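Sarkby handling cell: progress report for the period ending December

Prepared for the Emska equipment fund, second installment

Summary

The cell is running and the arm does what it did in the last report, on most days. I would not yet call it reliable, and I'd ask that the word be kept out of the fund's newsletter until the spring figures are in. Money has been spent as planned except for one line, explained under Spending. Two of the three items promised for this period are finished. The third, the written maintenance routine, exists as a draft that I don't think anyone should be made to follow yet.

What was done to the arm

Most of the period went to the wrist. Usetti, who sold us the integration package, maintained in the summer that the drift in our pick positions came from the software and would go away with the new release. We installed the release. The drift stayed. Inês Arruda then spent two afternoons with the arm parked and a dial indicator against the camera bracket, and found that the bracket could be moved by hand pressure at its far end and did not always come back to where it started. It is a long flat piece held at one end only, so a small amount of play at the wrist housing becomes a larger error at the camera.

We removed the bracket, cleaned the mating faces, replaced the screws and refitted it with threadlocker. The link plate bolts were checked in the same session and marked off on the sheet. Usetti has since agreed that the bracket "may have contributed."

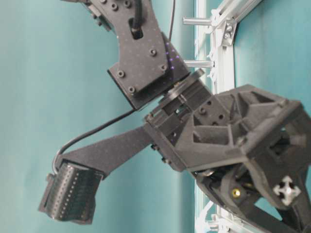 Ermelinda Fonseca
Cell lead, Sarkby workshop

The camera hangs at the end of the bracket, out to one side of the wrist, and its cable comes back to the housing in an open loop. I don't like that loop. It gives the wrist joint freedom to turn, and the Usetti drawing asks for it, but a loop in free air is also something to catch. The draft routine has whoever opens the cell look at it before the first move and again after any change of gripper. I have asked for a quote on a guided cable and have so far received a brochure.

Calibration was redone after the bracket work. The cross-shaped marker on the gripper side was left in its place, so the new readings can be compared with the old ones. Inês repeats the check every morning before production and writes the result in the log by hand. The automatic logging offered in the Prata add-on recorded a pass on a morning when the camera was unplugged for cleaning, and I stopped trusting it after that.

Results so far

Since the refit the cell has completed 3182 picks. Of these, 15 were stopped by an operator or failed outright. Before the refit the stoppages were not recorded in the same way, so I can't give a fair comparison, and I'd be wary of any percentage that claims to. The operators say it's better. They also said that after the software release.

Nine of the 15 were grip failures on the smallest parts and have nothing to do with the camera. The ribbed gripper body is light and has held up, but its fingers were chosen for larger work. Four were position errors. The other two have no cause written down, and I have reminded the evening shift what that column is for.

Maintenance routine

The draft covers the morning marker check, a visual check of cables and screw heads, and a torque check of the wrist and link plate after every 100 hours of running. The interval of 100 hours is Usetti's number. When I asked what it was based on I was told it was standard. We'll keep to it for now and shorten it if the bracket loosens earlier – so far we have passed only one interval, and nothing had moved.

Spending

Tools, screws and threadlocker came in under budget. The Prata add-on was paid for in full before we knew how little we would use it, and I've asked for a partial refund with no great expectation of getting one. Inês's hours ran over on account of the bracket. The difference was covered from the amount set aside for outside service visits, two of which we didn't need.

Next period

Trial of narrower fingers for the small parts. A decision on the cable, provided a price arrives. A second torque check and, if that one is clean too, a final version of the routine.

The original application also promised unattended running at night. I'm not prepared to schedule that on the strength of one good stretch, and would like to discuss moving it to the following year.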